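About Plivside

Plivside School of Household Practice teaches the everyday work of keeping a home in good order. Our courses cover bed making, the folding and storing of clothes, the care of linens, and the upkeep of tables and other work surfaces. Students come to us from many backgrounds. Some are preparing for positions in guesthouses, residential homes, or private service, and others wish to manage their own households with greater confidence.

The school was established by two colleagues, Savita Solanki and Tarun Garg, who had worked together in hotel housekeeping for 17 years. Ms. Solanki directs the teaching program. Mr. Garg is responsible for admissions, scheduling, and our agreements with employers.

Instruction takes place in furnished rooms. We have chosen ordinary household textiles for these rooms, including patterned and brightly colored bedspreads, in place of the plain white linens common in commercial training. A printed spread asks the student to consider where the design should fall on the bed, and whether the flowers sit straight when the cloth has been drawn up.
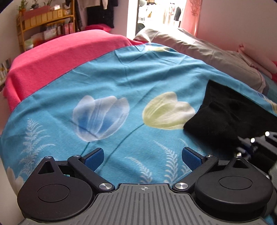 OUR PROGRAMS

Bedrooms and Linens

Students begin with the bed. They learn to lay a spread evenly, to smooth it from the center toward the sides, and to dress the bed again after clothing has been sorted on it. The bed is also our first folding surface. Dark garments and cloths are handled early in the course, as creases and seams in black fabric are harder to read and the work calls for a steady eye. Each student practices on the same pieces until the folds are even and the corners meet.

Clothing Care

This program addresses sorting, folding, hanging, and seasonal storage. Simple mending is included. Participants bring garments of their own to the final sessions and prepare a written storage plan for one closet or chest of drawers.

Tables and Surfaces

A clear, clean table is the basis of most household tasks, from serving a meal to cutting a pattern. Students learn to clear a surface in order, to choose a suitable cloth, and to care for painted, sealed, and bare finishes. Light-colored tabletops receive particular attention in the second half of the course. The program was developed with the advice of Kurnoleo, a small furniture workshop that also repairs our tables and chairs.

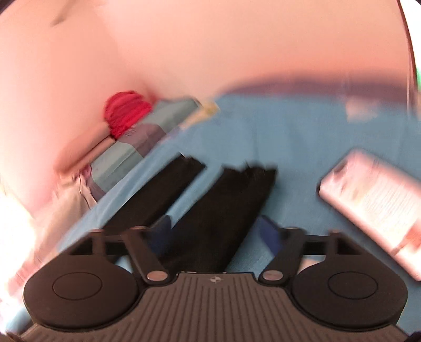

Savita Solanki

It has been my privilege to direct the teaching at Plivside from its first term. When Mr. Garg and I prepared our original course outline, we were advised that adults would not enroll in a class on folding. Our first class filled before the term began, and several of those students have since returned to assist with instruction.

Our approach is deliberate and unhurried. A student who has made a bed poorly is asked to strip it and begin again, and the instructor remains in the room while this is done. I regard that time as well spent — many of our graduates have told me that they remember those repeated attempts more clearly than any lecture.

ADMISSIONS

New classes are formed each term. No prior experience is required. Applicants should submit the enrollment form together with a short statement describing their household or professional goals. The winter session closes in December, and the school office remains open during the break for inquiries.

Graduates seeking employment may ask to be introduced to Jidport, our placement partner for residential positions.

Page last reviewed September 16, 2020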